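# Knit fabric (garment care and handling)

**Knit fabric** is a textile made by interlooping one or more yarns. It differs from woven fabric, in which two sets of yarns cross at right angles. Because each loop can change shape under load, a knit stretches and recovers more than a woven cloth of the same fiber. The same property makes knit garments more likely to sag, curl or lose their shape in storage, and it governs most of the rules for sorting, folding and hanging them.

## Structure

The vertical columns of loops in a knit are called *wales* and the horizontal rows are called *courses*. Most clothing uses one of two families of construction.

**Weft knits** are formed by a yarn running across the width of the fabric. Jersey, rib and interlock belong to this group. Jersey has a smooth face and a looped back, and its cut edges curl. Rib alternates face and back wales and has high crosswise stretch. Interlock is a double structure that lies flat when cut.

**Warp knits** are formed by many yarns running lengthwise. Tricot and raschel are the common types. They stretch less than weft knits and resist runs.

Fleece is usually a weft knit whose back, or both faces, has been brushed to raise the fiber ends. The raised surface traps air and has a soft hand. It also collects lint.

## Color and sorting

Dark knits are sorted apart from pale ones before washing. Two separate effects are involved. The first is dye transfer, in which loose dye leaves a dark garment in the wash water and settles on a lighter one. The second is lint transfer, in which fibers from a brushed or napped fabric cling to a smooth dark surface. Lint transfer also occurs between dry garments stored in contact.

Very dark greens, navies and browns are often mistaken for black under indoor lighting. Sorting by daylight reduces the error, although for laundry purposes all of these shades are treated as one group.

## Folding

Heavy knits are stored folded. When a heavy knit hangs from a hanger, its own weight pulls on the shoulder loops and the garment lengthens. In the flat fold, the garment is laid face down, the sleeves are brought across the back, and the body is folded up from the hem in halves or thirds. The Totik fold, named for a shelf system made by Maroter, uses 2 lengthwise folds and a final roll, so that the garment stands upright in a drawer.

Before folding, the garment is separated from the pile and its lower edge located. Soft fabrics tend to hold together by friction, and pulling one layer quickly may drag out the layer beneath. The edge is gripped near a hem or seam, where the fabric is most stable, and lifted clear. Gripping a single layer in the middle of a panel can leave a raised point in loose constructions. 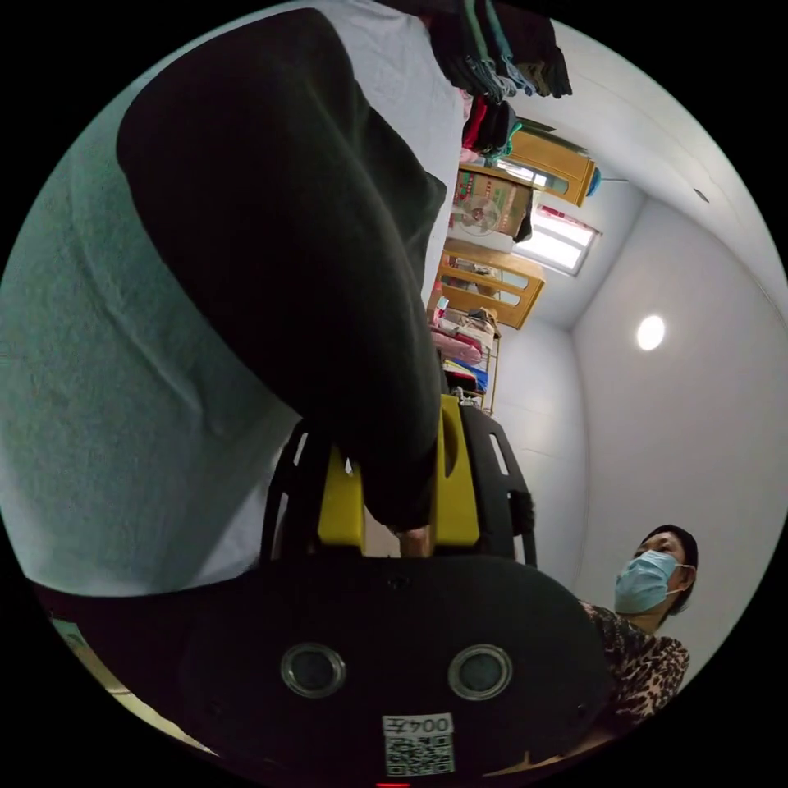
*Dark black-green knit garment held at its lower end, with a pale grey-green fabric behind it.*

## Hanging

Light jersey and most warp knits can be hung without distortion. Broad, rounded hangers spread the load across the shoulder. Heavier pieces may be folded over the bar of a hanger, with the body on one side and the sleeves on the other.

## Common faults

- **Pilling:** small balls of tangled fiber, caused by abrasion. Most frequent under the arms and at the cuffs.
- **Laddering:** a run along a wale after a yarn breaks.
- **Snagging:** a loop pulled out of the surface. The loop is eased to the back with a needle and is not cut.
- **Spirality:** twisting of the side seams after washing, found mainly in single jersey.

## See also

- Fabric hand
- Laundry symbols
- Napped fabrics
- Woven fabric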